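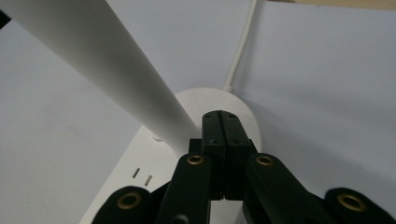

Cien demostraciones no son una prueba

Cada vez que un grupo publica un método de aprendizaje por imitación con pinzas de mano, la cifra grande va en el resumen y la letra pequeña en el anexo. Paewai promete aprender una tarea de mesa con 100 demostraciones. Lo leí con interés y terminé de mal humor. 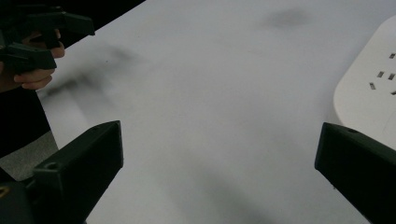 Por Amancay Retamal
20 de junio de 2022

El conjunto completo tiene 892 episodios, grabados por personas que sostienen la pinza. Hasta ahí, bien: es barato y se evita la teleoperación. Pero una mesa blanca, una base ovalada blanca y luz pareja son un mundo muy pequeño. ¿Qué pasa con un mantel a cuadros? El artículo no lo dice.

Tampoco me convence la evaluación. De 237 ensayos, los autores separan 65 como «variaciones», y casi todas consisten en mover el objeto unos centímetros —generalizar debería pedir algo más—.
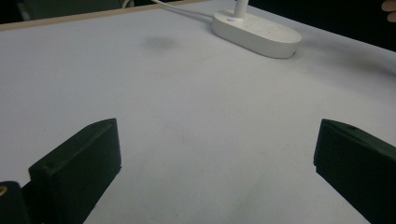
Gertraud Mösli, que revisó conmigo los anexos, es más benévola: cree que el método aguanta y que falla el protocolo. Puede ser. Yo quisiera ver los intentos fallidos, enteros, y una repetición en otro laboratorio con otra mesa. Los autores anuncian una segunda versión para diciembre. Hasta entonces, no citaría el resultado sin advertencias.

Contacto | © 2022 Kondley | Volver arriba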